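16 Oct 2022, back room, Kistusholm

Moved the white table over to the brick wall. The old spot by the door was in everyone's way and the floor planks there are worse. Tried it first with the long side out into the room, which left no space to get past, so it went flat against the wall.

Table top is 700 deep. Naveen measured the gap behind the legs and wants it kept at 9 mm so the top doesn't rub the brick. Fine by me.

Phone: extension 152 still goes to this room. Analyn asked for it to stay on the table and not go on the wall — she is on hold with Kilow a lot and wants to sit down for it. Outside calls need the 3373 code first. I wrote that on the inside of the cupboard door.

Fan stays in the corner, on its stand. Carter would like it nearer the table, but then the newspaper blows about and people stack things on it to hold it down. 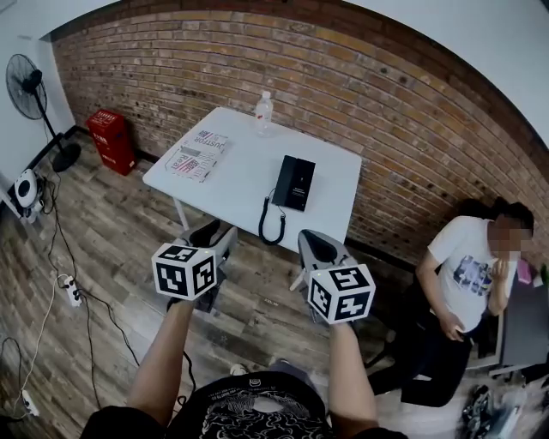 Still to do: the phone cord hangs over the front edge and will catch on somebody's knee. Either a clip under the top or turn the phone so the cord runs to the back. Manju has clips left over from the Clokitz job. Drinks on the table need a cap on, same rule as before.

Ask Niall if the floor gets sanded in January or not. If yes, all of this moves again.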